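Hodow calls for a right to longer software support as 946 households ask for help with ageing computers

05/11/2025

The repair charity Hodow is calling on manufacturers and retailers to tell customers, before they buy, how long a desktop computer will receive security updates. The call comes as the charity publishes its yearly review of requests for help.

In the past year 946 households in Esden and the nearby villages contacted Hodow about a computer they had been told to replace. In 369 of these cases the computer had no fault at all. The owner had been advised that the operating system would no longer be supported and that a new machine was the only choice.

"People come to us with a working computer and a quote for a new one," said Bimla Sandhu, director of Hodow. "Many of them use it for banking, letters and family photographs. They were never given an end date when they paid for it, and they should have been."

The review also found that older desktops are often easier to keep going than their owners expect. Drives, memory and power supplies can usually be changed with a screwdriver, and second-hand parts are cheap.
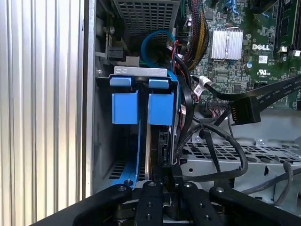
What Hodow is asking for

The charity wants three changes:

– a support end date printed on the box and shown on the online product page
– free security updates for the whole of that period, with no need to open an account
– repair guides and parts lists that stay online after a model is withdrawn from sale

Hodow has written to retailers in the region and will publish their replies in January.

Régis Rey, who wrote the review, said the cost of early replacement falls hardest on people with the least to spend. "A pensioner in Esden was quoted for a new computer, a new printer and a set-up visit. We put in a larger drive and a different operating system, and she kept the printer she had."

New repair evenings in Esden and Skinitz

Hodow will add four repair evenings to its winter programme, two in Esden and two in Skinitz. They will be run by Chie Wada and Laurențiu Bratu. Visitors can have a desktop or laptop checked, ask for advice on moving to a supported system, or have a drive wiped before giving a computer away. There is no charge for labour, and parts are sold at cost.

Places must be booked. Visitors should bring the power lead and any passwords they need, and make a copy of important files beforehand if they can.

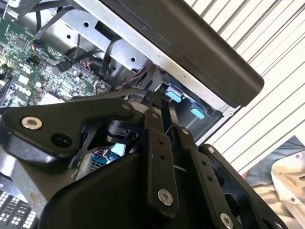
Notes for editors

1. Hodow was set up to help people keep household electrical goods in use. It has 1208 members.

2. The review covers desktop and laptop computers only. Tablets and phones are not included.

3. The winter programme is paid for by a grant from the Okabe Fund.

4. Bimla Sandhu and Régis Rey are available for interview. Requests should be made to Yuzuki Minami, press officer, at the Hodow office in Esden. Copies of the full review can be had from the same office, in print or by email.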